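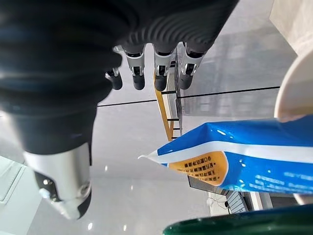

3.2 Recruitment and survey procedure

The study was carried out in two districts, Tarnura and Radwood, both of which replaced weekly kerbside glass collection with shared street banks in the year before fieldwork began. Letters were sent to 797 addresses drawn from the council tax registers. Each letter contained a paper questionnaire and a prepaid envelope, and a reminder followed in August to those households that had not yet replied.

Respondents were asked how far they walked to the nearest bank, how often they went, and what they did with glass between visits. Distances given by respondents were checked against the street map and corrected where the two differed by more than 80 metres. Where a household had moved during the study period, only answers relating to the first address were kept.

The wording of the storage questions follows Wasilewska, with small changes to suit flats without outdoor space. Marites Galang translated the questionnaire and led the follow-up interviews, which were held in respondents' homes or, if they preferred, at the Otia reading room.

Figure 2 sets out the order in which letters, reminders and interviews took place. Interviews were not recorded. Notes were written up on the same day and read by a second member of the team, who marked any passage that was unclear. Questions about income were optional, and households that left them blank remain in the main analysis but are excluded from the comparison by income band in Section 4.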